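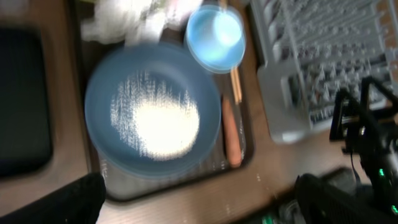

Mavbridge Library will run its kitchen skills mornings for a second term after all 52 places in the first were taken up. The sessions, held in the library's ground-floor activity room, teach people who have recently moved out of home, or who are cooking for themselves for the first time, how to measure, portion and store dry goods. Each place is set with a brown tray to catch spills, and on it go a wide blue plastic bowl for the white grains, a small light blue cup and a wooden-handled utensil. Participants work at desks shared with the library's computers, so the keyboards stay where they are and the trays go beside them.

Home | News | Council | Sport | What's On | Classifieds

Print this article | E-mail to a friend

The program is organized by Zeyu Zheng, who taught home economics before joining the library staff. Zheng said most people who signed up already knew a few recipes but had trouble with quantities.

"They cook a whole bag of rice for one person, or they run out halfway through the week," Zheng said. "We start with the dry grain and a cup. You scoop it, level it off and tip it in the bowl, and you do that until you stop spilling it."

The first morning covers level and heaped measures. The second moves on to reading package directions and scaling them up or down for one, two or four people. Storage is left to the last session, when everyone fills and labels a container to take home. There are 3 sessions in the course and each runs from 9:30 a.m. until noon.

Local grocer Grorero is again supplying the dry goods. Trays, bowls and cups were bought with a $476 grant from the Griment Neighbourhood Fund and will be reused next term. The library has asked for donations of clean glass jars with lids, which can be left at the front desk during opening hours.

Zheng said there had been some demand for an evening course from people who work during the day. The library is looking at whether the activity room can be kept open late, and expects to have an answer before registration closes.

A separate course on knives and chopping boards will be offered at the Wan Community Hall, where there is a full kitchen with sinks. That course is limited to adults.

Registration for the second term opens in January at the front desk or by phone. There are 50 places this time, two fewer than last term, to leave room for a wheelchair-accessible desk near the door. The course is free, but participants are asked to bring an apron and a tea towel.

This site uses cookies to remember your settings. By continuing to browse, you agree to our use of cookies.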